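Two cameras, one kitchen

Jun 29, 2025

This month I compared two camera positions for my simulated kitchen, before I spend money on the real arm. The first is the Pilter mount, which sits close to the arm. The second is the Dromis mount, set further back and higher.

I ran 100 trials with each, always the same task: move the hand to the bowl and stop over it. With Pilter 59 were good, with Dromis 90. I expected a difference, but a smaller one. My friend Menaka Bhuiyan looked at the logs and thinks that the arm hides too much of the counter from the close camera. In many views the white body takes the middle and the right side, and for the bowl there remains only a small place beside the mixer.

I will still keep Pilter for the last part of the movement, where the details near the hand are more important to me. In October I want to repeat everything with the Harb controller.
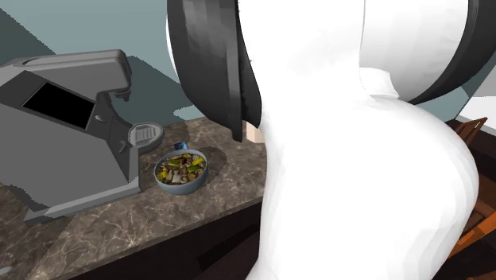
The settings for both mounts are in one text file, and I can send it to anybody who writes to me.

Contact | © 2025 Sunil Siriwardena | Back to top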